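New preprint from our group, on choosing which camera a grasping policy should listen to when every camera is partly blocked. The method is called Grorby. Thread with the main result, the ablation I care about, and the parts that do not work yet.

Setup first. Most multi-camera policies take all views, encode each one, concatenate the features and let the network sort it out. With enough data it does sort it out. With the amount of data we usually have, it latches onto whichever view was clean most often in training.

That becomes a problem when furniture gets in the way. A view that was clean in 90-something percent of training scenes is still the view the policy trusts when a chair back is standing in front of it. The features are garbage and the arm moves anyway.

All of the work is in simulation. Scenes come from Diltley, our generator for cluttered domestic rooms: tables, seats, planters, shelves, with the arm base dropped wherever there is floor space. Object meshes are deliberately irregular. Lighting is fixed per scene.

Targets are placed on seats and low surfaces as well as on tabletops. Tabletop-only benchmarks hide the occlusion problem almost completely, as an overhead-ish camera on an open table sees nearly everything.
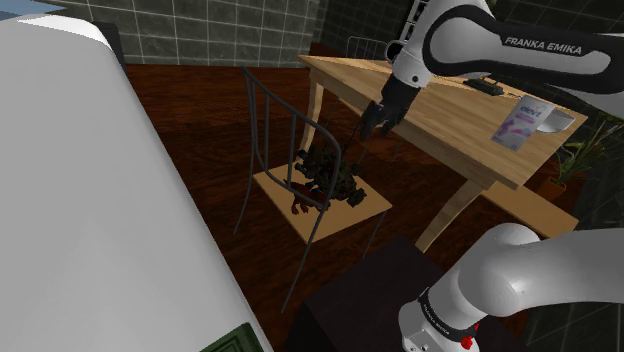 External views fail in a structured way, and structure is what we exploit. A fixed camera loses the same strip of the target for the whole approach unless the target moves. With the metal backrest between the camera and the seat, the bars cross both figures, and a standard segmenter is inclined to return each one as several pieces. The parts of the arm in frame are clearly visible in the same view, so the proprioceptive match looks fine and the confidence stays high.

That last point is the failure we kept finding in the Rebelo baseline. Rebelo scores each view by how well the rendered arm agrees with joint state. It is a sensible check for calibration drift. It says nothing about whether the object can be seen.

Grorby scores the target instead. For each view we predict a per-pixel visibility map of the object, conditioned on an object embedding taken from the task prompt. The map is trained against ground truth from the simulator, where we can simply delete the occluder and render again.

The scalar used for weighting is the visible fraction inside the predicted contact region. We tried whole-object visible fraction first. It was worse. A target can be mostly visible and still have both usable contact patches hidden.

View features are then scaled by a softmax over those scalars before fusion. No hard selection. Hard selection makes the policy jitter at the switch, and the jitter is visible in the joint velocities long before it shows up in success rate.

The scores are smoothed over 4 control steps. Shorter windows chatter when the gripper passes in front of the target. Longer windows react too late in the last part of the approach. We did not tune this beyond a coarse sweep.

Main result, 100 rollouts per method on held-out Diltley scenes, same scenes and same start poses for both: Rebelo 60 successes, Grorby 75. Success means the requested object is lifted clear of its support and held until the episode ends.

Same policy backbone, same demonstrations, same training budget. The only differences are the scoring head and what gets multiplied by what.
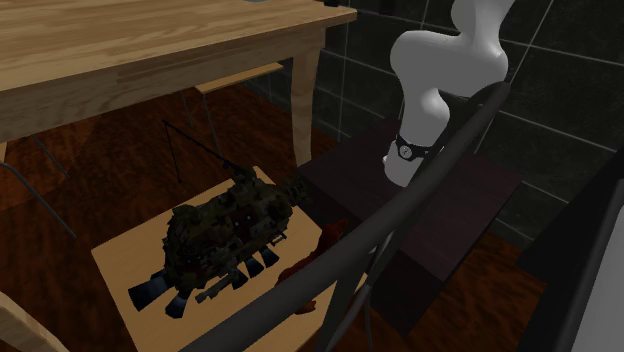
The gap is uneven across scene types. On open tabletops the two methods are indistinguishable and we would not claim otherwise. Nearly all of the improvement comes from seat targets and from targets placed close to the arm base, where the links themselves get between an external camera and the object.

Close-to-base targets deserve a note. Several people have suggested removing them from the benchmark as unrealistic. I disagree. A mobile base parks where it can park, and in a furnished room that often leaves the thing you want right next to the first link.

They are also hard kinematically. The arm has to fold back, the elbow goes high, and the wrist arrives at a steep angle. Some failures there are plain reachability failures, and no amount of view weighting will fix them. They are counted as failures for both methods.

Object shape matters more than we expected. Long thin attachments on a target are the worst case for the visibility head. A rod a couple of pixels wide gets labeled as background, then as target, then as background again. The contact region is rarely on the rod, so this costs less than it should.

Where it does cost something is collision checking. The planner uses the same mask to inflate the target, and if the rod is missing from the mask the approach can clip it. We log these separately. They do not count as grasp failures unless the object is displaced off its support.

Next, the wrist camera. The common view is that a wrist camera makes the external views redundant once the hand is close. Our per-step weights do not support this.

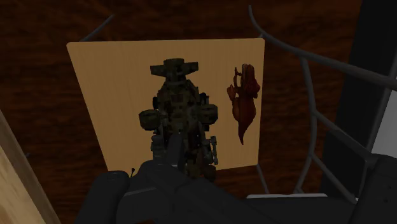 Self-occlusion is the main reason. The wrist weight rises during the approach, peaks, and then drops before contact. By that point the finger covers part of the lower half of the camouflage-patterned figure, and the visible fraction in the contact region falls even though the upper half is in plain sight. The smaller reddish-brown figurine keeps a high score in the same view, with bare board between it and its neighbor, so relative scores between targets depend on which one the hand is lined up with.

This is why the scoring has to be conditioned on the target. An unconditioned visibility score would call that wrist view good. For one object it is good. For the other you want at least one external view contributing to the final alignment.

The ablation. Remove the conditioning, keep everything else, and most of the improvement over Rebelo goes away. Remove the smoothing and success drops less, but the motion is rough enough that I would not run it on hardware. Table in the appendix, with per-scene outcomes.

Replacing the learned visibility head with ground-truth visibility helps, as it should. The remaining gap tells us the head is not the main bottleneck on seat targets. It is a bottleneck on thin structure, see the rod comments further up.

Failure modes, in the order we see them. Most common: the object embedding matches the wrong object, usually when two dark objects are touching or overlapping in the view. The visibility map is then accurate and useless.

Second: all views are bad. The softmax still sums to one, so the policy acts on the least bad view with full commitment. It needs an abstain option. We have a version that backs off and re-approaches. It is slow and did not make the preprint.

Third: transparent and very glossy targets. Diltley renders them, the visibility labels are well defined, and the head still does poorly. I do not have an explanation beyond "not enough of them in training."

On real hardware: no results yet. The supervision depends on deleting the occluder and rendering again, which has no direct equivalent in a lab. The head would be transferred frozen, and I expect the thin metal furniture to be the part that transfers worst.

We did run the scoring head alone on recorded footage from the Bendano kitchen setup. The rankings between views look plausible by eye. That is a sanity check and is described as one in the text. Please do not cite it as a transfer result.

Compute is modest. The head shares the view encoder, so the added cost at inference is one small decoder per camera. Training the head is the cheap part. Rendering the occluder-free pairs is the expensive part and took longer than the policy training.

A question I got at the group meeting on Thursday: why not move the camera? If you can, do. Active viewpoint work is complementary, and the Grorby score could serve as its objective. We assume fixed external cameras because that is what our rooms have.

Another: does it help to add more external cameras? Up to a point. Additional views on the same side of the furniture add very little, as they lose the same region. One view from the opposite side is worth more than several neighbors. The weights show this directly.

Code for the scoring head and the evaluation scenes will go up in March, along with per-rollout logs for both methods. The Diltley generator itself needs license cleanup on some of the meshes before it can be released.

If you evaluate on the scenes, report seat targets and tabletop targets separately. The pooled number depends heavily on the mix, ours included.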